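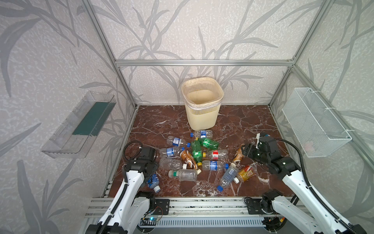
Late evening, April

Rain till four and then such a lovely soft light over the allotments that I left the washing up and went straight out in my slippers (ruined, of course). The broad beans are up! Two whole rows of them, and the sweet peas Soledad gave me have finally made up their minds to climb.

Her letter came this morning too, all the way from Omville, eight pages in that tiny slanting hand. She is 71 next month and has decided to learn the accordion, and she wants me to come and stay and listen to her practise, which I suppose is a proper test of friendship. I shall go, I think. The train is £31 if I book early and I haven't seen the sea since before Christmas.

Spent the afternoon clearing out the bureau and found Dad's old bird notebooks, and naturally no more clearing got done after that. He wrote down every goldfinch as though it had come to see him personally. I sat on the carpet and read until my knees complained, and then I had toast and read a bit more.
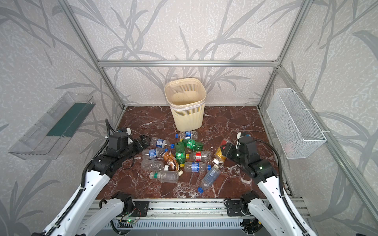 Leaves and reeds on the walls, and a white liner in the bin.

Must ring Barrett in the morning about the gutter, and post Soledad's reply before I lose my nerve about the accordion. Soup for supper, the last of the leeks. Hot water bottle again tonight, April or no April.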